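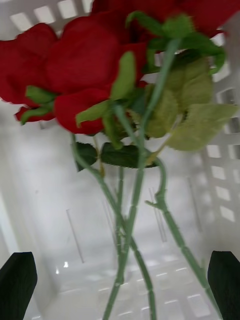

Ferkari Dialogue Support Project
Progress report to the funder, second reporting period

1. Purpose of the period

The grant supports third-party facilitation of talks between the two administrations that share the Ferkari border zone. Work in this period had two aims: to keep the technical channel open while the political channel was suspended, and to prepare a draft text on incident reporting that both sides could take to their capitals. The first aim was met. The second was met in part. The draft exists, but one side has accepted it only as a basis for discussion.

2. Context

The political channel was suspended in March, following the exchange of statements over the naval exercise. Both sides withdrew their senior delegates. Neither side withdrew its technical delegates, and neither gave notice under the hosting arrangement. We took this as permission to continue and informed both foreign ministries in writing. No objection was received.

The tone of public statements remained hard throughout the period. Private contacts were more even. The hotline between the two border commands was tested on the agreed schedule, and one missed test in April was explained by the side concerned on the following day. The explanation was a staffing gap and was accepted.

3. Activities

3.1 Technical meetings

We held 4 technical meetings, all at the Stuston conference center. The work plan called for five. The fifth was postponed at the request of one delegation and is now expected in September. Each meeting ran for two days, with plenary sessions in the morning and separate rooms after lunch.

The first meeting dealt only with procedure. It produced an agreed agenda and a rule that papers be circulated in both languages at the same time. This rule has slowed the work, as translation adds several days to each exchange, but it has ended the complaints about unequal notice that took up much of the previous period.

The second and third meetings dealt with definitions. The delegations agreed on "incident," "warning" and "patrol vessel." They did not agree on "exercise." One side wants the term to cover any movement above company strength. The other wants it tied to prior public announcement. The present draft carries both versions in square brackets.

The fourth meeting reviewed the full draft. Articles 1 through 6 were read and left clean. Article 7, on verification, was read once and set aside.

3.2 Incident log

The shared log became operational in February. By the close of the period it held 1,457 entries. Most concern fishing boats, radio interference and straying livestock. Entries are submitted by each side separately and matched by our staff at the Gape office. Where accounts differ, both are kept and the difference is noted. We don't rule on which account is correct, and both sides have asked that this remain so.

Matching takes longer than planned. The two commands use different map grids, and conversion was done by hand until May. A conversion table has now been agreed and the backlog is falling.

3.3 Local contacts

The Sillow crossing reopened for family visits for a trial period. A quota of 200 persons per week was set by the two administrations, without our involvement. We were asked to supply the forms and did so. A first printing of 3,000 forms was delivered in May. The reverse side had to be corrected after one administration changed its list of permitted goods, and the corrected version is in use.

4. Departures from the work plan

The study visit for junior officers did not take place. Travel permission was granted by one side and left unanswered by the other. We propose to move the budget line to interpretation, which is overspent. A separate request is attached.

The joint press briefing was dropped by mutual consent. Both delegations consider that publicity would do harm while the political channel is closed — we share this view and have issued no statements of our own.

5. Risks

The main risk is a serious incident at sea before the reporting text is in force. The hotline would carry the first exchange, but it has no agreed procedure past that point. We have offered a one-page interim procedure. One side has accepted it; the other is consulting.

A second risk is the rotation of delegates. The head of one technical team is due to be replaced in the fall. Handover notes have been requested.

A third risk concerns hosting. The Stuston agreement expires in December and the center has asked for an early decision on renewal. Moving to a new site would require fresh consent from both capitals, a process that took five months the last time.

6. Next period

Planned work is as follows.

Hold the postponed fifth meeting and complete the first reading of Article 7.
Obtain a reply on the interim procedure.
Clear the matching backlog in the incident log.
Renew the Stuston agreement.

We ask the funder to confirm the budget change in section 4 before the end of August, as the interpretation contract must be extended ahead of the September meeting. Financial tables are in Annex A. The current draft text is in Annex B and should not be circulated outside the program office.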